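Où va ton dessin quand tu l'enregistres ?

Rubrique : Les petites questions
Niveau : à partir de 8 ans
Temps de lecture : 11 minutes

Tu as fait un dessin sur l'ordinateur. Tu cliques sur « Enregistrer », tu éteins l'écran et tu vas manger. Le lendemain matin, tu rallumes et le dessin est là, avec le même soleil et la même faute dans le mot « girafe ». Où est-il resté toute la nuit ?

Pour répondre, il faut d'abord parler de mémoire. Un ordinateur en possède deux sortes, et elles ne font pas le même travail.

La mémoire qui oublie

La première s'appelle la mémoire vive. Elle est très rapide. C'est avec elle que l'ordinateur travaille pendant que tu dessines. On peut la comparer à l'ardoise de l'école : tu écris dessus, tu effaces, tu écris encore. Mais cette ardoise a un défaut. Quand on coupe le courant, tout ce qui était écrit dessus disparaît.

C'est pour cette raison que les adultes poussent parfois un grand cri pendant un orage. Ils n'avaient pas enregistré.

La mémoire qui garde

La deuxième sorte de mémoire ressemble plutôt à un cahier. Elle est moins rapide que l'ardoise, mais elle garde ce qu'on lui donne, même sans électricité. Enregistrer, cela veut dire : recopier de l'ardoise vers le cahier.

Dans beaucoup d'ordinateurs, ce cahier est un disque dur. C'est une boîte en métal, plate et assez lourde pour sa taille. À l'intérieur il y a un ou plusieurs plateaux ronds, très lisses, qui brillent comme un miroir. Ils tournent très vite, souvent plus de 100 tours pendant une seule seconde. Essaie de dire « un tour » aussi vite, tu verras que c'est impossible.

Au-dessus de chaque plateau se promène un petit bras, avec une tête minuscule au bout. La tête ne touche pas le plateau. Elle vole juste au-dessus, à une distance bien plus petite que l'épaisseur d'un cheveu.

Des aimants trop petits pour être vus

Maintenant, comment fait-on pour écrire sur un miroir qui tourne ? On n'utilise pas d'encre. On utilise le magnétisme, comme avec les aimants du réfrigérateur.

La surface du plateau est couverte d'une couche très fine, qui peut être aimantée par petits morceaux. Chaque morceau peut être aimanté dans un sens ou dans l'autre. La tête passe et elle change le sens : voilà l'écriture. Plus tard elle repasse et elle sent les sens : voilà la lecture.

L'ordinateur ne connaît que deux signes, le 0 et le 1. On appelle cela des bits. Avec huit bits on fait un octet, et avec un octet on peut noter une lettre simple. La lettre A, par exemple, s'écrit 01000001. Ton prénom prend donc plusieurs octets, et une photo en prend souvent des millions.

Et ton dessin ? Il est découpé en tout petits carrés de couleur, les pixels. Pour chaque carré, l'ordinateur note sa couleur avec des nombres. Imagine un dessin de 200 carrés de large et 100 carrés de haut. Cela fait déjà 20 000 carrés à colorier, et c'est un dessin de la taille d'un timbre.

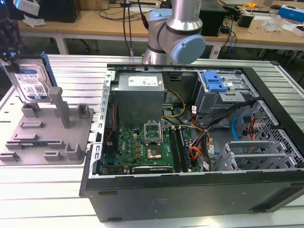
Irnura nous a écrit après avoir lu la première version de cette page, en demandant si un disque devient plus lourd quand on le remplit, parce que son cartable, lui, devient plus lourd avec chaque livre. C'est une question excellente, et nous l'avons ajoutée. La réponse est non, pas d'une manière que ta balance pourrait sentir. Quand on écrit sur un disque dur, on n'ajoute pas de matière. On tourne seulement le sens des petits aimants. C'est comme une rangée de chaises dans la classe : tu peux en retourner la moitié, il y aura toujours le même nombre de chaises.

Comment retrouver une chose dans ce grand cahier ?

Un disque peut contenir des milliers de dessins, de chansons et de lettres. Si la tête devait tout relire depuis le début chaque fois, tu attendrais longtemps ton goûter. Alors l'ordinateur tient une sorte de sommaire. Dans ce sommaire il note : « girafe » est rangé à tel endroit. Quand tu cliques, il regarde le sommaire, puis le bras va directement à la bonne place.

Quelquefois il n'y a pas assez de place d'un seul morceau. Le dessin est alors coupé en plusieurs parties, et l'ordinateur se souvient de l'ordre. Toi, tu ne vois rien de tout cela.

Et quand je jette un dessin à la corbeille ?

Il n'est pas encore effacé. Il attend dans la corbeille, et tu peux le reprendre. Quand on vide la corbeille, l'ordinateur enlève souvent la ligne du sommaire et il dit : cette place est libre. Sur un disque dur, les petits aimants restent comme ils étaient, jusqu'au jour où on écrit autre chose par-dessus.

Les cousins du disque dur

Il existe d'autres cahiers. La clé USB et le SSD n'ont pas de plateau et rien ne tourne dedans. Ils gardent de minuscules charges électriques, enfermées dans des cases. Ils ne font pas de bruit et ils supportent mieux les secousses. Ton téléphone ou ta tablette utilise ce genre de mémoire.

Le disque dur, lui, n'aime pas tomber. Si la tête touche le plateau, elle peut le rayer, et des choses sont perdues.

Petite expérience à faire à la maison

Il te faut du papier quadrillé et un crayon.
Trace un carré de 8 cases sur 8.
Noircis des cases pour faire un cœur ou une maison.
Sur une autre feuille, écris chaque ligne avec des 0 (case blanche) et des 1 (case noire).
Donne seulement les chiffres à un ami, qui doit refaire le dessin.

Si ton ami obtient une maison penchée, cherchez ensemble le chiffre qui s'est trompé de place.

Les mots à retenir

Bit : un 0 ou un 1.
Octet : huit bits.
Plateau : le disque brillant qui tourne.
Pixel : un petit carré de couleur.
Sauvegarde : une deuxième copie, gardée ailleurs, au cas où la première se perd.

Le mois prochain dans la même rubrique : pourquoi le clavier ne suit pas l'ordre de l'alphabet.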